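OK packing thread, because I've finally worked out a way to do cold weather with one carry-on and I'm far too excited about it 🧳

Torisberg in January, two of us, one small bag each. Last year I paid to check a suitcase and wore maybe half of what was in it. Never again!!

First thing: everything goes on the bed before anything goes in the bag. Everything. Socks, chargers, the lot. If it won't fit on the bed it isn't coming (I have a double, so this is generous).

Then the big stuff gets folded first. I used to leave the jacket till last and end up sitting on the zipper at 5 in the morning. Now it's the very first thing I deal with, flat out on the bedspread, sleeves spread, pockets emptied. I found 27 cents and a bus ticket in mine last time.
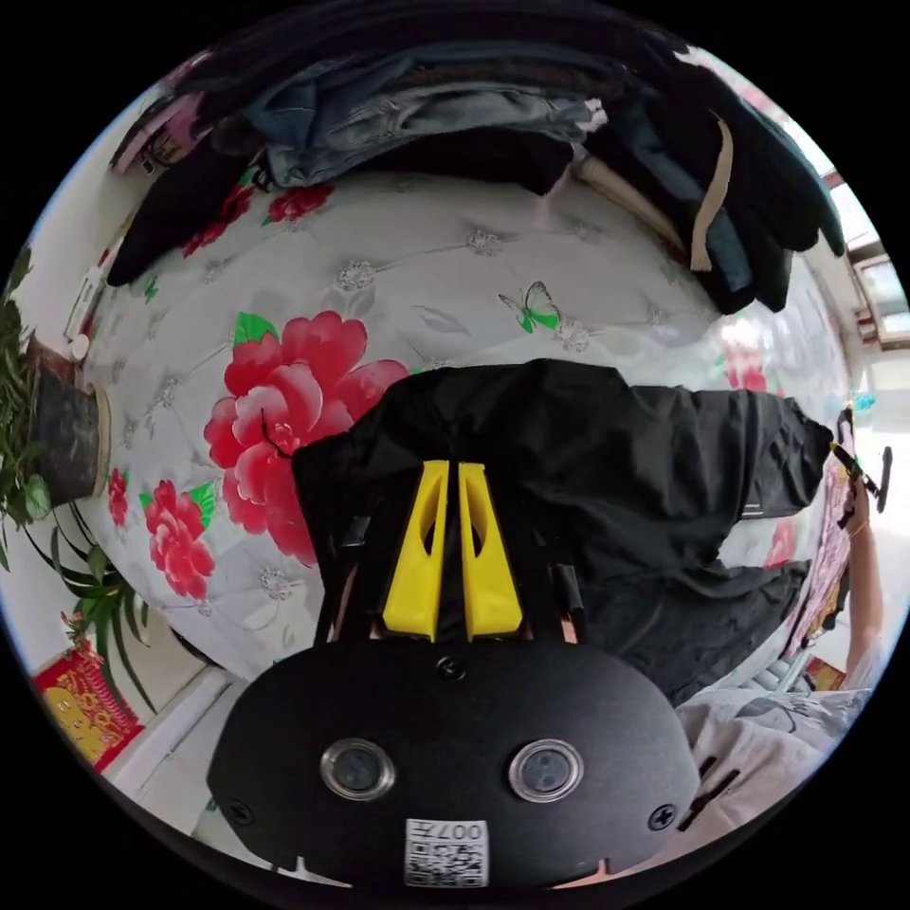

Michalis Moschos replied that he never folds a jacket at all, he lays it out flat, puts his sweaters in the middle and wraps the sleeves around the whole bundle. Says it comes out the other end with hardly a crease.

Michalis!! I tried this just now with two sweaters and a pair of jeans and it makes the best little parcel. Stealing it forever. Do the zipper up first though, mine kept snagging on the wool.

Drawstrings: tuck them in. I lost one completely inside a hem once and spent a whole train ride fishing for it with a hairpin.

My bag is the 35 liter Prosteck, a few years old, one dodgy zipper pull, love it dearly. The jacket bundle goes in against the back, shoes at the bottom, soft things down the sides. Wash bag on top so I can grab it at security.

Someone asked about packing cubes. I have them, I like them, I use one for underwear and one for cables and that's it. Everything else rolls.

Still deciding on the second pair of boots. They're so good in snow but they weigh a ton. Will report back once I've put it all on the bathroom scale.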